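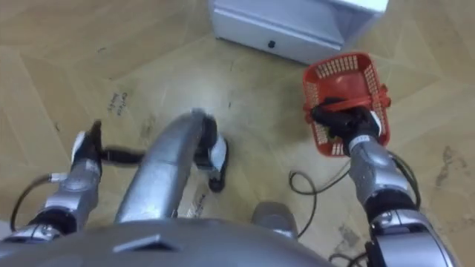 I'd been trying to pin Carmela Vitale down for a chat since February, and when I finally got her she was halfway through a cheese toastie and very keen to talk about bread. Fair enough! She's been baking sourdough to sell from her front room for eight years, and her little round loaves (she calls the business Ulura, after a song her gran used to hum) are gone by half past nine most mornings.

"I was rubbish at it to begin with," she told me. "I was working nights on the switchboard and I'd come home and want something to do with my hands. My first ones were like paving slabs. My sister used one as a doorstop, and I let her."

So what changed? She put it down to a colder kitchen. They'd moved house, the boiler packed up, and her dough sat out all night at a temperature she'd never have picked. "I'd been rushing it," she said. "Everyone rushes it. I got up and there were these big lazy bubbles and I thought, oh, hello."

I asked about flour, which was possibly a mistake, as we were on flour for 45 minutes. The short version is that she mixes a strong white with a bit of rye, and she won't touch anything that's been sitting on a shelf over the summer. She buys from a mill run by Gerardo Greco, and they argue on the phone about how coarse it ought to be. "He thinks I'm fussy. I think he's fussy. The bread's good, so we carry on."

She doesn't want a shop. People keep asking, and someone even offered her the old shoe repair place near the station, rent free until the spring. "I went and looked. Lovely window. But then I'd be doing sandwiches, wouldn't I? And coffee. I don't even like coffee."

What she'd really like is a second oven, and a lie-in. She gets up at ten to four (I had to ask her to repeat that) and has the radio on low so she doesn't wake the dog.

Before I left she gave me a jar of starter with a bit of cloth over the top and told me to feed it when I fed myself. It's on my windowsill now, next to the basil, and it smells of apples.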